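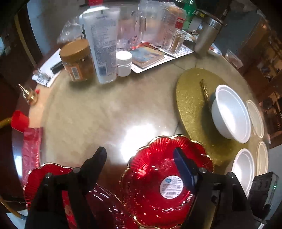 Plurari replied:
I'd want to see a written warranty before paying anyone for a stone benchtop sealer. 1,554 dollars for a kitchen and one bathroom is a lot of money for something you wipe on with a rag.

Brillby wrote:
It's the Pleda one, I take it? They did ours in April last year. No complaints so far, but then we don't cook much and I wipe up wine straight away. So I couldn't tell you whether the sealer is doing anything or I am.

Plurari replied:
Which is my point. Every good review I've read is from someone who was already careful.

saltbush_90 wrote:
Bit harsh. Ours is limestone and it went from drinking up olive oil to shrugging it off. Different colour of marks altogether. Depends on the stone.

Plurari replied:
Fair enough for limestone. What was your product though, and who told you it lasts? The Pleda brochure says 5 years in big letters, then the small print says you have to use their own cleaner the whole time or it's void. Guess who sells the cleaner.

Brillby wrote:
Ha, yes. We've got 2 bottles under the sink. Smells like dish soap.

tilebloke wrote:
I lay floors for a living, not benchtops, so take this as you like. Put a few drops of water on a spot nobody looks at and leave it. If it darkens, seal it. If it doesn't, keep your money. A tin from the hardware shop and a free afternoon will do the same job on most tops. Doesn't stop lemon juice etching marble either — no sealer does, whatever the rep says.

saltbush_90 wrote:
Disagree on the tin. I tried that first and got a cloudy haze that took me a whole weekend to buff off.

tilebloke wrote:
You left it on too long. Read the label.

saltbush_90 wrote:
I did read the label, thanks.

Plurari replied:
Has anyone had a claim paid? By Pleda or Barrera or any of them? I've asked on two other boards and all I get is people saying the salesman was friendly.

Brillby wrote:
Not me. I'll ring them about the small print and post what they say.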